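Grater

A French–English term list for sutures, knots and wound closure

Version note: frozen on Friday, June 17, 2022. The next build is planned for July and will change the sort order of compound terms. Pin your copy if you depend on row positions.

Summary

Grater is a table of 1049 term records covering thread materials, needle shapes, stitch patterns, knots and the verbs that go with them. It was compiled for translators who work on hospital leaflets, instructions for use and teaching handouts. It is a language resource. It gives no clinical guidance, and the definitions should not be used to choose a material or a technique.

The list began as a private glossary kept by Huguette Caron for translation work at Vincze. Jérémie Caron converted it from a word processor file to a table. Fabrice Lemaire and Agathe Coste revised the definitions. Romain Gilbert maintains the build script.

Files

terms.tsv – all records, one per line, UTF-8, tab separated
sources.tsv – source codes used in the src column
rejected.tsv – candidate terms that were dropped, with a short reason
build.py – rebuilds terms.tsv from the working sheets
CHANGES.txt – change log, newest first

The first line of each table is a header. Fields contain no tabs or line breaks. An empty field means the value was not recorded. A single hyphen means the value was looked for and does not exist.

Main columns

id: a permanent number. Ids of deleted records are not reused.
fr: preferred French term, singular, lower case unless it contains a proper name.
en: preferred English term, American spelling.
fr_var, en_var: variants, separated by semicolons, in no particular order.
pos: part of speech. Multiword terms take the value of their head word.
def_en: a short English definition, written for this list.
register: spoken, written or both.
src: one or more source codes.
note: free text, in either language.

There are 19 columns in total. The remaining ones are described in the header comments of build.py and are mostly of use to people who edit the list.

Thread, suture and stitch

Most revision time went into one group of words. In English, "suture" can mean the material, the stitch made with it, the closed line as a whole, or the act of closing. French "suture" overlaps with the last two, while the material is usually "fil" or "fil de suture" and the single stitch is "point." A translator who carries "suture" across unchanged will be right often enough not to notice the cases where it is wrong.

Each sense therefore has its own record. The material sense of "suture" points to "fil de suture," the single stitch points to "point de suture," and the two records share a value in the group column. "Thread" is listed as a variant of the material sense and marked as spoken, although it also appears in leaflets for patients. 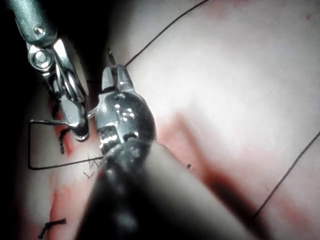 Black suture thread over pale tissue. Material sense: en "suture," fr "fil de suture."

"Surjet" is recorded as "continuous suture," with "running suture" as a variant. The older draft had these the other way round. Both are common in the source texts, and the choice was made for consistency with "interrupted suture" ("points séparés"). Note the change of number: the French term is plural in normal use and is one of the few plural headwords in the list.

"Nœud" is "knot" in every record. "Demi-nœud" and "demi-clef" are kept apart, as "half knot" and "half hitch," even where a source treats them as the same thing. See the note column before merging them.

Method

Candidates were taken from two collections of non-confidential documents held at Vincze, filed under the working names Gristetari and Mullametti. Gristetari holds leaflets and handouts. Mullametti holds instructions for use. A candidate was kept if it appeared in both collections, or in one collection and in the original glossary. Definitions were written from scratch and not copied from the documents.

Agathe Coste checked 200 records against the documents after the first build. Of these, 10 had the wrong register value and were corrected. The part of speech column was not checked in that pass.

Known problems

Canadian and Belgian French variants are present but unmarked.

Brand names used as common nouns were removed late, and a few may survive in the note column.

Needle shapes are thinly covered. The French terms for needle tips vary between documents from the same publisher, and several records carry the note "usage unsettled."

Ligatures are inconsistent. The fr column uses "nœud," but some entries in fr_var still have "noeud." Searches should allow for both.

Changes and corrections

Send corrections as a line with the id, the column, the current value and the proposed value. Include a source where there is one. Proposals for new terms need a sentence of real use in each language; dictionary citations alone will go to rejected.tsv.

Fabrice Lemaire handles French usage and Huguette Caron handles English usage. Disagreements between the two are recorded in the note column and the older value stays in place until they are settled.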